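Keeping a small round table clear

A round table with no drawer collects whatever comes through the door. Ours seats two, and by evening it usually holds the mail, a tablet and a box or two from the pharmacy bag. The top doesn't need a deep clean every day, but it does need to be emptied before supper.

Start with the small boxes. They get set down on top of bigger things and then slide off when someone picks up what's underneath. Lift them first, then close the tablet case and move it to the shelf where it charges.
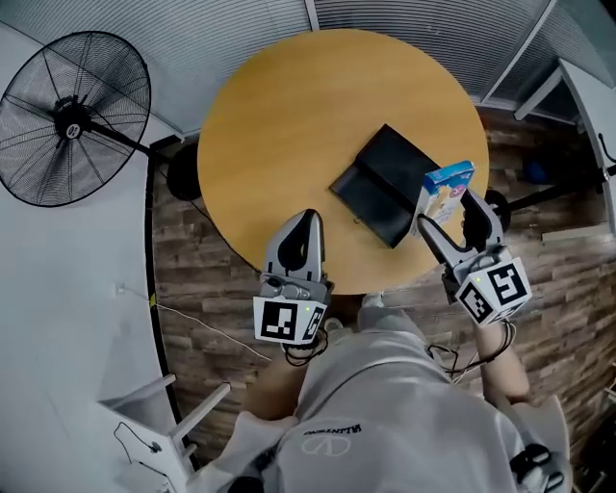 SMALL SPACES › Tables and Tops

A tablet in a folding case takes up more room than you'd think, and it's an easy thing to stack on. Keep boxes off it, even light ones — a corner can mark the screen if the case is open.

For the boxes themselves, a shallow tray works better than a deep basket. We use one from Noven that holds 8 small cartons standing up, with the printed side facing out. Throw away the empties as you go.

Once the top is clear, wipe it with a damp cloth and dry it right away. On a light wood finish, water rings show up quickly. Wipe along the grain and finish with the rim, where sticky fingerprints collect. The whole job takes around two minutes.

More in this section: Waxing a Tabletop, Felt Pads for Chair Legs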